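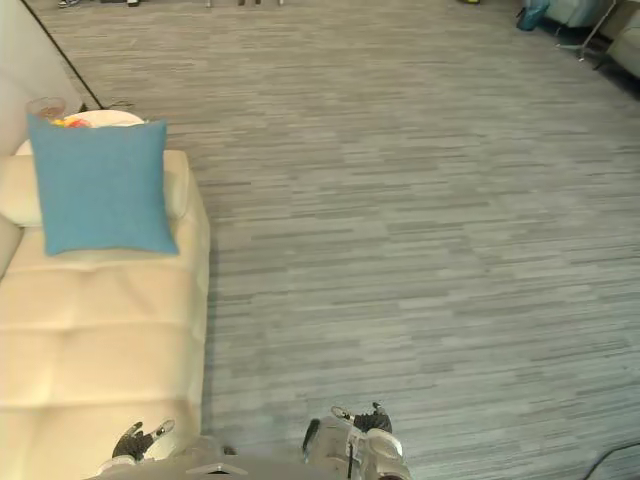
Figure 1. Le canapé crème et la moquette grise du salon étudié.

Aménager et entretenir un petit salon partagé
Rapport de projet, module Habitat et usages
Atelier Jerau, 1er juin 2025

1. Objet du projet

Le projet porte sur le salon commun de la résidence Gonis. La pièce sert à lire, à regarder des films et à grignoter entre deux cours. Elle est rangée par ceux qui l'occupent, sans consigne écrite. Il nous était demandé d'observer cet usage, de relever ce qui gêne le rangement et de proposer une routine courte que les résidents puissent appliquer sans matériel particulier.

Le budget du module ne permettait pas de remplacer les meubles. Nous avons donc travaillé avec l'existant : le canapé, le sol, les coussins, et ce qui est posé derrière le dossier.

2. État des lieux

Le canapé est de couleur crème, avec une assise divisée en rectangles par des coutures peu profondes. Ce capitonnage donne un aspect matelassé agréable, mais les creux retiennent les miettes. Un simple coup de main sur l'assise les pousse vers la couture suivante. La couleur claire rend aussi les taches très visibles, ce que plusieurs résidents ont cité comme leur premier souci.

Sur l'assise se trouve un coussin carré bleu turquoise, appuyé contre un traversin ou coussin de dossier crème. C'est le seul élément de couleur vive du canapé. Il se déplace beaucoup au cours d'une journée et sa place n'a jamais été fixée.

Derrière le canapé, on voit une assiette ou un plateau rond, blanc, avec de petits éléments rouges, orange et jaunes, et à côté un verre transparent. L'ensemble semble reposer sur un support bas. L'emplacement est commode pour qui est assis, moins pour qui range, car le coussin cache en partie le plateau. Un câble noir et fin descend dans la même zone et rejoint un petit élément sombre au niveau de la moquette.

La moquette est grise, à bandes claires et moyennes. Le motif strié masque assez bien la poussière. C'est un avantage pour l'apparence de la pièce et un inconvénient pour l'entretien : on passe l'aspirateur moins souvent qu'il ne le faudrait.

3. Méthode

Nous avons distribué un questionnaire en mars aux résidents de la Gonis et reçu 61 réponses. Le questionnaire comportait quatre parties : fréquence de passage dans le salon, activités, objets laissés sur place, tâches de rangement réellement faites. Nous avons ensuite effectué 23 relevés dans la pièce, à des heures différentes, en notant la position du coussin, la présence de vaisselle et l'état du sol.

Pour le vocabulaire des surfaces et des textiles, nous avons suivi la fiche Prasertsri fournie avec le module. Elle distingue les surfaces d'assise, les surfaces de pose et les surfaces de passage. Cette distinction nous a été utile pour classer les réponses.

4. Résultats

La vaisselle est l'objet le plus souvent cité dans les réponses libres. Les résidents la posent derrière le dossier et l'oublient, surtout le soir. Les verres inquiètent davantage que les assiettes à cause du canapé clair. Quelques réponses proposent d'interdire la nourriture dans le salon ; nous n'avons pas retenu cette idée, contraire à l'usage principal de la pièce.

Le coussin pose peu de problèmes en soi. Il sert de bon repère : quand il est remis contre le traversin, le reste du canapé est en général rangé aussi. Nos relevés vont dans ce sens, mais ils sont trop peu nombreux pour conclure.

Le câble est mentionné surtout par les personnes qui passent l'aspirateur. Elles contournent la zone ou s'arrêtent avant.

5. Routine proposée

Enlever d'abord le plateau et les verres, puis les rapporter à la cuisine.
Retirer le coussin et le secouer hors du canapé.
Brosser les coutures de l'assise dans le sens de la longueur, puis dans l'autre sens.
Aspirer la moquette en terminant par l'arrière du canapé. Écarter le câble à la main avant de passer.
Remettre le traversin en travers du canapé et le coussin turquoise contre lui.

Nous conseillons la brosse souple Forkard déjà rangée dans le placard de l'étage. Une brosse dure risque d'user les coutures.

6. Limites et suites

Le questionnaire a surtout touché des résidents qui utilisent déjà le salon. Ceux qui l'évitent, peut-être en raison du désordre, ont peu répondu. Nous n'avons pas testé de housse pour l'assise, faute de temps. Une housse lavable gris clair irait avec la moquette, mais elle cacherait le capitonnage, que beaucoup apprécient.

Il reste à décider où poser la vaisselle pendant une soirée. Une petite table placée au bout du canapé serait plus visible que l'emplacement actuel. Le plan coté de la pièce et les réponses au questionnaire figurent en annexe, dossier 1783.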